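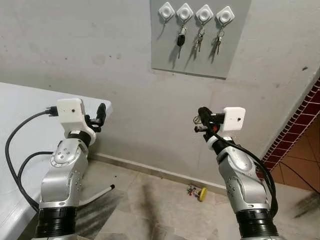

My grandmother kept her keys in a sugar bowl, and I think that is where this project really began, long before I signed up for the Household Habits course. I grew up hearing her rattle through that bowl every morning, muttering, while the bus went by outside. So when we were told to pick an everyday problem and study it properly, I wanted to know where people put their keys when they come home, and whether having a fixed place for them makes mornings any easier. A fixed place can be a very plain thing. Four white diamond-shaped holders in a row on a gray panel, high on the wall, will do it, and with keys hanging from three of them you can see at a glance which one is free. Other people use a bowl, a drawer, a coat pocket or (my own habit, I confess) wherever my hand happens to be when the phone rings.

How I did it

I wrote a short questionnaire with a lot of help from Houda Belhaj, who read four drafts and crossed out most of my adjectives. We handed out 300 copies in April, mostly in the Mustari apartments and at the Saturday market, and 18 households then agreed to keep a key diary for me. The diary was one line a day: where the keys were left, and how long it took to find them again. I asked for times in seconds, but plenty of people wrote things like "ages" or "had to phone Mom," and I kept those in a separate pile because I enjoyed them so much.

By the end I had 662 diary entries that I could use. Ruairi Lamont typed up nearly half of them over one long weekend, and I still owe him lunch for that!

What I found

Homes with a hook or rack near the door had the fewest long searches. I expected that. What I did not expect was how well the bowls did, as long as nothing else went in the bowl. Once there were batteries, coupons and loose change in there too, the searches got longer, and a few people said they had stopped looking in the bowl at all.

Coat pockets were the worst, especially when the weather changed and everybody switched jackets. One family lost a mailbox key for nine days this way. It was in a raincoat.

I also noticed that height matters more than I would have guessed. Donnie McIver has two small boys, and he moved his rack up out of their reach after the car key went into the fish tank. His diary is much calmer from that page on, although his wife, who is shorter than he is, wrote in the margin that she now needs a stool.

Problems with the study

People who agree to keep a diary are probably tidier than people who don't, and writing down where you put your keys every night surely helps you remember. Hamish Skinner pointed this out at my first presentation and he was quite right. I would like to try again with a group who only report the mornings when something goes missing.

I would also ask about spare keys next time. Several people brought them up on their own, usually with a story about a neighbor, and I had no box on the form for it.

Thanks to Olga Garrido for her patience with my charts, and to all the families who wrote in their diaries even on vacation.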